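Subject: Re: [gomlow-dev] planner rejects every bimanual handover since the scene merge
From: Yae Hattori
Date: Sunday, October 18, 2020 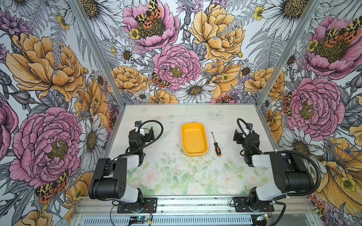

Keerthana, I can reproduce this on the Lunton cell with the current head of the Gomlow planner, and I think there are two separate bugs. The first is in the collision scene. After the merge, the two arms are loaded from one combined description, and the allowed-collision matrix is built before the right arm's link names get their prefix. Every right-arm entry then misses, and the checker treats each adjacent pair on that arm as a contact. The second is in perception. The plane fit still finds the tabletop, but the segmenter now returns clusters on the walls, which it should never consider at all. With the yellow tray centered between the arms and the screwdriver lying just to its right, the expected answer is two objects. I get the tray, the screwdriver and a varying number of flowers. The peonies on the back wall are the worst offenders, with the big orange rose on the left close behind.

On Friday Keerthana Fernandes wrote:
> Since the scene merge I can't get a single handover plan out of
> the Femthorpe cell. The request goes in, the planner runs for the
> full timeout and returns START_STATE_IN_COLLISION or nothing.
> Single-arm picks with the left arm are fine. Same with the right
> arm disabled in the config. I have tried both seeds in the test
> script and raised the sample limit from 200 to 1,000, no change.
> Is anyone else seeing it, or is it my URDF?

It isn't your URDF. The left arm works because it is loaded first and its names are already final when the matrix is built. Raising the sample limit won't help when the start state is invalid, as no samples are drawn.

For the matrix, I moved the prefix step ahead of the build and regenerated the file. I then ran the handover script 165 times from random valid starts. No start was rejected. There were still a few timeouts, all with the right elbow near its limit, and those also occur on the March release.

The wall clusters come from the crop box. It used to be given in the table frame and is now read in the camera frame, so on a fixed camera it takes in most of the enclosure. Please check what your launch file passes for crop_frame. If it is empty, the new default applies. Setting it to table_link restores the old behavior here. I would also put the minimum cluster size back to 600 points - the debris on our tabletop is small, but at the lower setting the specks sometimes merge into something the grasp ranker will score.

One thing I have not solved is the cable on each arm. Both run in a loop from the gripper back over the arm, and the self-filter only knows the link meshes. Points on the loop survive filtering and end up in the octomap as an obstacle attached to nothing. Padding the meshes removes most of them, but it also eats the screwdriver handle when the right gripper gets close. Czesław Dudek had a branch with capsule volumes for the cables. Czesław, is that still usable, or did it depend on the old scene format?

Both fixes are in my branch, scene-prefix-order, as two commits. Pui-shan, could you review the first one? It touches the loader that Rutherford uses, and I have no single-arm setup left to test it on. The second only changes a default and its comment.

Keerthana, if you still get START_STATE_IN_COLLISION with the branch, send the output of the contact dump with verbose set to 2. The pair names are enough, I don't need the full log.

Yae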